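Home | Hands & Grippers | Arms | Controllers | Compare | Contact

Filed under: End effectors / Multi-finger / Trial stock

Statley Five-Finger Hand, with Heltier wrist controller

We stock this hand because customers keep asking for it. Before you order, please read what we think of it next to the Wilon parallel gripper, which costs far less and does most bench jobs just as well.

The maker's sheet promises 3000 grip cycles between tendon checks. We have not run one that long, so treat the number as a claim. The sheet also says 16 ready-made grasps. We found 12 worth keeping, and several of those are hard to tell apart.

Desk work is where the sales pitch is strongest, so that is where we tried it. Cabled items are a fair test. A plug end drags to one side, and a gripper that only squeezes lets the part swing.
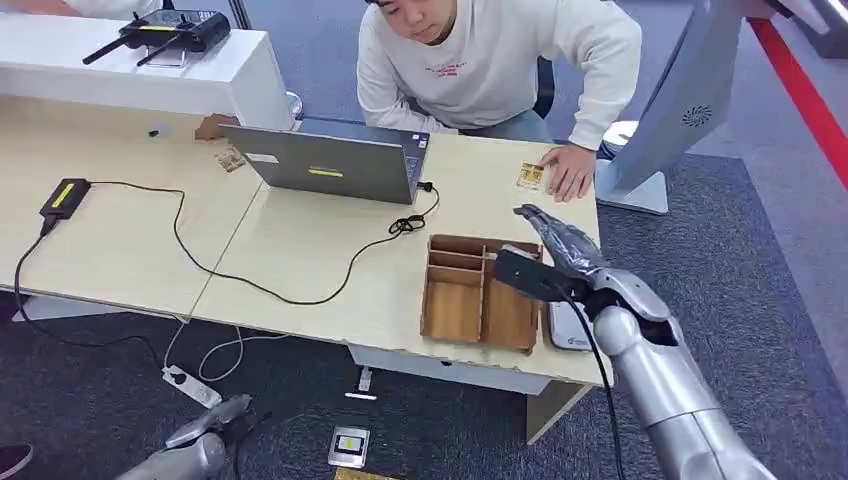

Black cabled part held over the divided tray, fingers in clear plastic covering.

The covering is a separate purchase. It keeps dust out of the joints, but it is slicker than the bare pads and we had to raise the grip force to make up for it. The Wilon needs no cover at all.

Working near people is the other selling point. The Heltier controller has a soft-contact mode, and its default threshold is too high for our taste. Set it yourself and test it with something other than a hand first.

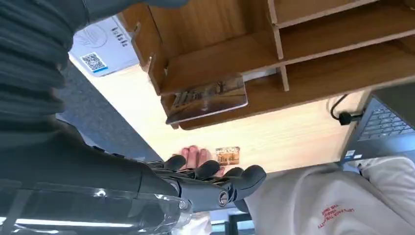 Wrist view: robot fingers close to a person's fingertips, beside the wood organizer.

The wrist camera bracket is sold separately. Expect the hand to block a good part of the view when you reach for anything low, whichever way you turn the bracket.

Weight limit: 400 g at full reach, by the maker's figures.
Fits: Lyimo arms with the round flange. Older square flanges need an adapter, not stocked.
Returns: unused hands only. Trial units can be booked from March.

Compare with: Wilon parallel gripper | Lyimo suction cup set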